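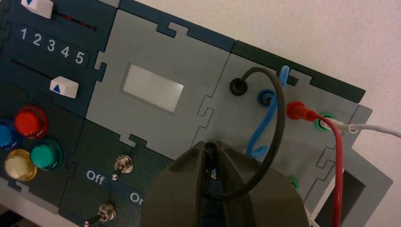
Section 3. Joining the tiles and first checks

The box says the panel goes together in minutes. Allow longer. The jigsaw edges on the Brikard tiles are a tight fit, and a tile that looks locked often isn't. Work on a flat table and leave the cables in the bag until step 5.

1. Lay out the tiles face up, with the printed numbers on the slider tile reading the same way as the On and Off labels on the switch tile. The tiles will let you join them in other arrangements. Dekell says any layout works, but every instruction after this one assumes the standard layout, so use it at least once.

2. Join the slider tile to the display tile. Press straight down on the seam with your thumb. Do not slide the tiles together sideways.

3. Add the button tile and the switch tile, then the jack tile last.

4. Pick up the panel by two opposite edges. If a seam sags, press it again.

Note: The tabs are supposed to be good for 3000 joins. We have no idea how anyone arrived at that figure and would not plan around it. If you don't need to take the panel apart, leave it together.

5. Plug one end of the black cable into the black jack. Hold the cable by the plug and push until it stops. A half-seated plug is the most common reason for a "dead" panel, whatever the Fasalari help page says about firmware.

CAUTION: Never pull a plug out by its wire.

6. Move each slider knob through its full travel, from one end of the slot to the other. It should move without catching. The numbers 1 to 5 are a guide for your eye. Don't treat them as a measurement.

7. Press each button once and let go. The button should come back up by itself. If it stays down, see Fault 214 at the back of this guide. 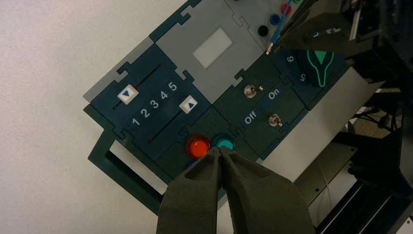

Sastry writes that step 7 is too gentle: a button can come back up nicely on a single press and still stick when you hold it, so hold each one down for a slow breath before letting go. We tried this and have to agree. Do both.

8. Flip both toggle switches to On, then back to Off. You should feel a firm click each way – a mushy one means the tile needs replacing, and cleaning spray will not save it.

9. Leave both switches at Off before you go on to Section 4.

Note: The display window stays blank through all of these steps. The quick-start card promises a welcome message. Ours has never shown one at this stage, and the panel works fine without it.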